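Personal Finance for Everyday Life – Notes for Session 4
**Co-signing a loan: what you are really agreeing to**

Hello again, everyone, and thank you for the lively discussion last time (we ran over, and I was glad of it). These notes cover what I plan to talk through in class, plus a few things I'll probably forget to say out loud. Please read them before we meet and bring a pencil, as we'll be doing a little arithmetic.

## Where we left off

We had been looking at how a lender decides whether to say yes. Income, existing debts, payment history, how long you've been at your job. Somebody asked what happens when the answer is "not on your own," and the usual reply is that the lender asks for a second person to sign. Tonight is all about that second person.

## What a co-signer promises

A co-signer promises to pay the debt if the borrower doesn't. I know that sounds simple, but I've met a good many kind, sensible people who believed they were giving a sort of character reference. The lender sees a second person it can collect from, and in many places it can come to you without chasing the borrower first. Rules differ from state to state, so please check your own.

A few terms to have straight:

- **Co-signer** – responsible for the debt, but usually with no right to the thing being bought.
- **Co-borrower** (or joint applicant) – responsible for the debt, and normally shares in the money or the property.
- **Default** – failing to keep to the agreement. One missed payment may be enough, so look for how your contract defines it.
- **Co-signer release** – a clause that lets the co-signer off after a set run of on-time payments. Many loans don't have one!

## Worked case: Teodor and Ustyna

Teodor Roman wants a used car so that he can take a job in Drirnside. His credit file is thin, and the lender, Kushnir Auto Finance, asks for a co-signer. His aunt, Ustyna Symonenko, agrees. He borrows $1400 toward the car and pays $50 a month.

All goes well through the winter. In May his hours are cut and he misses a payment, and he's too embarrassed to mention it. The contract adds a late charge of $10, so the overdue amount is now $60. He misses the next one as well, and with a second late charge the total past due is $120. Ustyna hears of it for the first time when a letter arrives.

Work through these with your neighbor:

1. How much must be paid to bring the account up to date, and who can be asked for it?
2. Whose credit report may show the late payments?
3. Ustyna's name isn't on the car title. Can she sell the car to cover the debt?
4. What could she have arranged on the day she signed?

On the last one, I'd like you to think about account alerts, online access to the statements, and a plain talk with Teodor about what he'd do if money got tight – awkward, I know, but so much easier over coffee than over a collection notice. 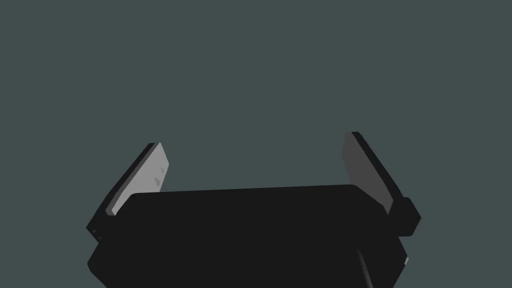 *Open gripper, computer rendering.*

## Before you sign anything

Ask for copies of every document, including the page that spells out your duties as co-signer. Ask the lender to agree in writing to notify you of a missed payment. Look at your own budget and see whether you could carry the full payment for several months. And if you expect to apply for a mortgage soon, remember that this loan may be counted among your own debts.

## For next time

Read chapter 5 in the Tundholm workbook, up to page 71, and write 100 words or so on whether you would co-sign for a close friend. There's no right answer and I won't be grading your generosity. If you can't get hold of the workbook, there's a copy at the Banau branch library, at the reference desk.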